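Print this article | E-mail this article

Shared Tables, Separate Rules

Two arms on one tabletop can meet every clause written for a single arm and still collide. Kiiskinen, which builds bench cells for handling trials, reached that conclusion in May and rewrote its working rules. The revised document, known in-house as the Anduner sheet, runs to 13 clauses. Most concern the space both arms can reach.

Clause 1 assigns that space to one arm at a time. While one gripper is at the shelf, the other holds position over clear table, fingers open, until the first has withdrawn. Speed in the shared space is limited to 52 millimeters per second. 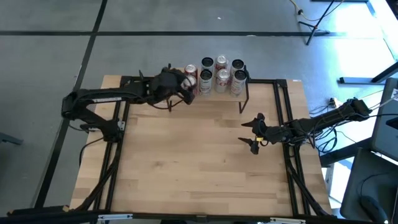
Arvo Pesonen

Drink cans on a raised shelf are a demanding load for such a rule. They stand close together, and a gripper closing on one at the front has little side clearance. The sheet requires the approach path to be checked again whenever the can layout changes.

Cables get a clause of their own. Slack must be sufficient for full travel of every joint, and a bundle that drops over the side of the frame must stay clear of walkways. Floor tape marks the boundary, which Kiiskinen sets 600 millimeters from the table edge. Power strips are inspected every 8 weeks.

Illey, a competing builder, omits the tape and relies on a scanner. Both methods are defensible. The scanner responds faster but needs revalidation after each move of the table, a step that the Fillulier audit form still leaves out.

We use cookies to improve your visit. By continuing, you accept our cookie policy.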